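Open day at the Dranbridge furniture works

I went to the open day of the Garau furniture works in Dranbridge on 4/17/23. I had wanted to see this factory for a long time. I repair small furniture at home as a hobby, and I like to know how the things I repair were made in the first place.

The visit started at the side gate, where each guest received a paper badge and a pair of safety glasses. We were divided into groups of 14 persons. My group was the second one, so we waited in the canteen with coffee and very good almond cake. On the wall there was a timetable for the day, but it was already late, and a lady crossed out the hours with a pen and wrote new ones.

Our guide was Kenta Kobori. He speaks quietly, and near the machines I could not hear every word, so please forgive me if some detail in this report is not exact.

First we saw the board store. The boards arrive by truck and rest for three days before anybody cuts them. I did not know this. Mr. Kobori explained that a board which comes from a cold truck into a warm hall changes its size a little, and if you drill it the same morning, the holes will not meet later. I thought of my own bookcase, which I built in December in one afternoon, and which has never stood straight.

From the store we walked to the saw. It is a big Clusetti panel saw, older than I expected, painted green. The operator cuts several boards in one pass. He checks the first piece with a square, and then he checks again after every 400 cuts when the blade is changed. One guest asked why they do not buy a newer saw. The operator answered that he knows the sound of this one, and when the sound changes he stops.

The edge bander was the loudest station. A thin strip is glued on the front edge of each panel and trimmed at once. We were allowed to touch the finished edges and also some bad ones kept in a box for teaching. With the eyes I found no difference. With the finger it was very easy.

After this came drilling, the part that interested me most. In open shelving most of the holes do not hold anything on the first day. They are there so that the owner can change his mind later and move a shelf or add a door. I like this way of thinking, although my wife says that open holes only collect dust.

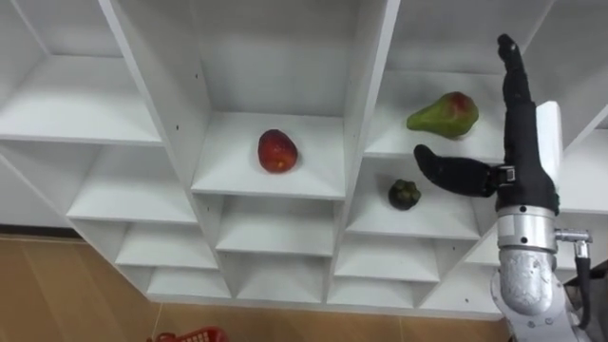

Agarwal wrote to me, after reading my first notes, that the dust is a small problem compared with the screws. In his experience a screw driven directly into board can be taken out and put back two times, and the third time it turns and turns without holding. He prefers a bolt with a metal sleeve, even if it costs more, and he asked me whether Garau offers it. I must answer him that they do, but only on the larger units, and for the small ones you have to ask for it when ordering.

In the assembly hall, five people work at long tables. Most of the products leave the factory flat in a carton, but orders for schools and offices are put together here. It was calm after the noise of the bander. A radio was playing. We could try to assemble a small box ourselves, with a rubber hammer and a hand screwdriver, and I am a little proud that mine was square. The young man beside me had put the back panel in with the wrong side out. He was told that this is the most common mistake and that the cartons now have a note for it.

I asked Mr. Kobori how to stop a tall unit from leaning. His advice was to tighten the screws only halfway until the whole unit is standing, then to measure both diagonals, and to tighten the rest after that. He also said that a floor is almost never level, in old houses and in new ones, and that the thin wedges in the carton should not be thrown away. I am afraid I have always thrown them away.
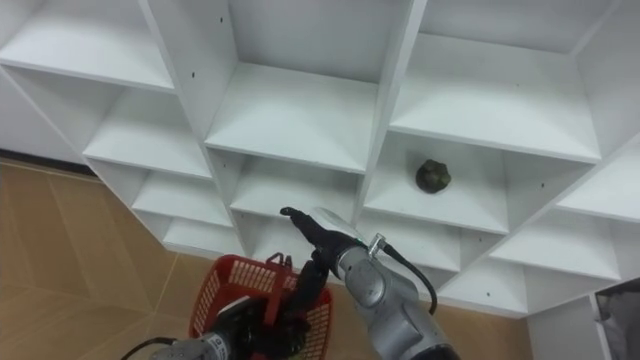

White open cubbies, with small screw holes in the dividers.

The last part of the visit was the shop for second-choice goods. These are pieces with a scratch or a slightly wrong color, sold at a lower price. There was a long line, and payment was in cash only, so bring some if you go. I bought two shelf boards and a bag of mixed fittings. The bag was sold by weight, and at home I found in it some metal sleeves of the kind Agarwal likes.

A few practical remarks for other visitors. The parking lot is small, and the bus from Dranbridge station stops directly in front of the gate. Wear closed shoes, because with sandals you will not be allowed past the canteen. The tour is long and there is no place to sit until the assembly hall. Children may come, but not to the saw. The works will send the next date by email to those who leave an address at the gate, and I left mine.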